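Pre-purchase inspection checklist, humanoid unit for kitchen tasks
Site: Drullgate test room. Supplier: Rellex. Revised in March.

1. Floor space around the unit – OK
Comment: 60 cm is kept free on the refrigerator side. Tlapale asked for more, but the room does not allow it.

2. Cables behind the unit – TO CORRECT
Comment: Some cables lie on the parquet. Please include a ceiling rail in the budget, around 8 metres.

3. Reach into the upper compartment – OK
Comment: The height suits our refrigerator, so we do not need to buy another model.

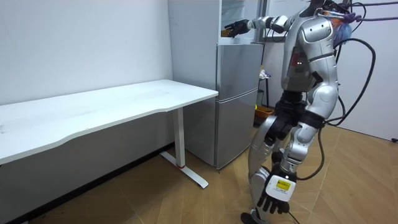
4. Spare hands – OPEN
Comment: Rellex quotes 10 weeks for delivery. I propose to order one pair together with the unit, even if it makes the first invoice higher.

5. Emergency stop – OPEN
Comment: The offer from Vuvano has a wireless button included, the one from Rellex has not. Ask for the price in writing.

6. Reserve for repairs – OK
Comment: 20 per cent of the purchase price, first year only. For the second year we must decide again.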